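Fruit on the Pink Cloth

Gallery no. 213

Hello again! It's a small gallery this time, only two pictures, but I've gone on a bit in between them as usual, so put the kettle on. Regulars will know I have a thing about tables and what ends up on them. We've had the jam shelf, we've had Kendra Paquette's button drawers (still the page I get the most letters about), and this one is fruit. A plate of it, a good lot more sitting out on the cloth, and the cloth itself, which I've been wanting to put on here for ages.

I'm hopeless at arranging things. My mum could drop six pears in a bowl and it looked like a painting, and I can fiddle for half an hour and it still looks like the shopping. So mostly I've stopped arranging and I just let fruit wander about the table a bit before it goes on the plate. You notice the shapes more that way.

Off the plate

I like this stage best, when it's all in a huddle in the middle and you could still do anything with it. Everything's a different size, for a start. The little brown fuzzy ones look like nothing at all until you put them next to a tangerine and then they're sweet, like something that's rolled out of a hedge. The big green oval one is so shiny it makes everything round it look a bit matt.
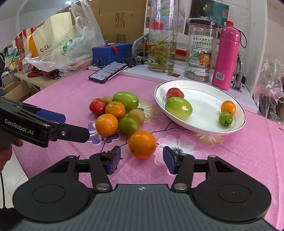
Tangerines, a red apple, the little brown fuzzy ones and the greens, with the oval plate over to the right.

The tangerine at the front is the biggest of the lot and it's got a small dark mark on its skin. I've got a soft spot for the marked ones. Lena Walczak, who I used to share a market stall with in Skamisbridge, would always turn the blemish to the back when she was setting out, and I'd come along behind her and turn it round again. She never said a word about it, just turned it back. We did five summers like that.

And have a look at the round green one with the orange blush, down beside the tangerine at the left. I do love a fruit that can't make up its mind.

A word about the cloth

Pink! I know. I was a plain white tablecloth person for most of my life, and then it was navy stripes, and now look. It's got white flowers and purple ones and a bit of peach, with thin dark branches wandering all over, and I think it's the branches that save it. Without them it would be a bit nightie. With them it's more like looking down into a garden that somebody has let go slightly.

What I didn't expect is how good orange looks on it. You'd think orange on pink would set your teeth on edge, and on a jumper it probably would, but those tangerines sing. Green's even better. Marwan Hamdan told me years ago that if you want green to look properly green you should put it on something rosy, and I nodded and thought he was making it up. He used to dress the window at Rorach, the old greengrocer's on the corner, and he lined every crate with pink tissue from the first strawberries in June right through to the sprouts. Sprouts on pink tissue, people came in just to ask!

If you're after a cloth like it, I can't help you with a shop I'm afraid. Try charity shops and ask to see what's folded up in the back, and hold it up to the window before you pay, as a thin one will show every mark on the table underneath.

The plate

White, oval, with a thin rim. I'd have an oval plate over a round one for fruit any day. On a round plate everything slides to the middle and you get a heap, whereas an oval gives you a back row and a front row and you can lay the long ones lengthways. Tangerines across the middle and back, red tucked in at the back, greens to the front. Do tuck one of the small brown ones in where there's a gap. It's between two green ones here and it looks as if it's been put to bed.

The green oval one on the plate has a near twin just over the cloth, by the daisy with the purple middle, and I rather wish I had a whole bowl of those and nothing else.
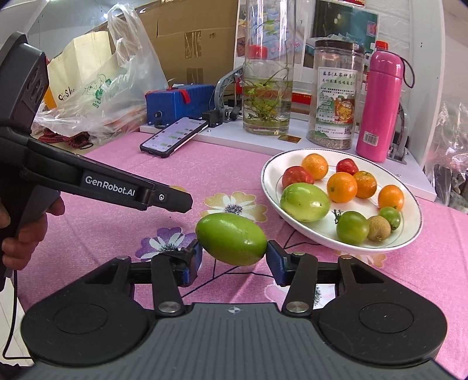 Things people have asked

Noura Obeidat wrote in after the last fruit page to ask whether I keep tangerines in the fridge. I don't, I like them at room temperature and they never last long enough in this house to go over. If you've bought a big net then yes, put half away and bring them out as you need them.

Elie Dabbas wanted to know if it matters what touches what on the plate. For looks, I'd keep two greens of the same sort apart so that each gets noticed. For keeping, take out anything that's going soft and eat it that day, over the sink if need be.

And somebody who only signed herself "Wirstead, top floor" asked how long it takes me to do a plate. Longer than it takes to eat it!

Before this one

Gallery 185 was the pudding bowls, if you missed it, and there's a bit about oval dishes near the bottom that goes nicely with this page. The button drawers are still up too, and I've finally put the captions back in the right order. Next will be onions, or possibly string. I've got a good deal of string.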